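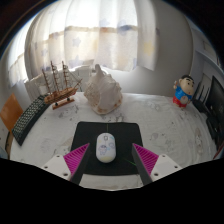

Flultar hand-held gripper: our open day notes

We had the doors open one Sunday in June and I spent most of it at the desk with the Flultar, handing it to whoever came by. If you couldn't make it, this page has the bits people asked about most, plus the usual product details further down.

What it is

The Flultar is a gripper you hold and work yourself. You squeeze, the two fingers close, and the camera on the tool records what your hand is doing so an arm can be trained on it later. There's no arm to wheel in and nothing to bolt down, so you can take it to any old desk and get going (which is pretty much how we ran the day!).

The fingers have ribbed triangular inserts in magenta, with a dark flat pad on the inside of each one. The plates they mount on are white and held with three screws a side. People kept asking if the color means anything. It doesn't, Oona Aaltonen picked it and we all liked it.

What people tried

I'd set up the computer mouse as the first task, the white one with the cartoon drawings on the shell. Line up a finger on each side, close, lift, put it back on the pad. It sounds like nothing, but a mouse is rounded and smooth and it makes you think about where the pads are going to land. Most visitors went in too high on their first go and did much better once they brought the fingertips level with the middle of it.

We left the rest of the desk as it was. I like that for demos, because you have to mind the keyboard and the model ship while you work, and the big seashell is right there behind the mouse pad if you overshoot. One lady asked if she could try the shell next. I said maybe after lunch, and she did come back, so fair enough.

Reijo Tuominen ran the Urnia software on a laptop next door and played the recordings back for people after their turn. Seeing your own hand wobble on playback is humbling. Mine too, and I do this every week.

Questions from the day

Does it get heavy? The tool is 700 grams with the battery in. I was fine for the morning and a bit sore by four o'clock, so take breaks.

Can I swap the fingers? Yes, undo the screws on the plate and the whole finger comes away. The Olis set is narrower and suits small parts. The Modise set has softer pads, and I'd go for those if you're handling fruit or anything that bruises.

How long does the battery last? We get some 3 hours of recording out of a charge. Bring a spare if you're planning a full day.

Left-handed? No problem, the handle is the same both ways around.

Prices and ordering

Flultar gripper with standard magenta fingers: $400
Olis or Modise finger set, pair: $259
Urnia software: included with the gripper, one seat

Spare pads and screws are on the parts page. If you'd like to try before you buy, drop Oona a line and she'll find you a time on a weekday afternoon. Bring something of your own to pick up, the odder the better, as long as it fits on the desk with everything else.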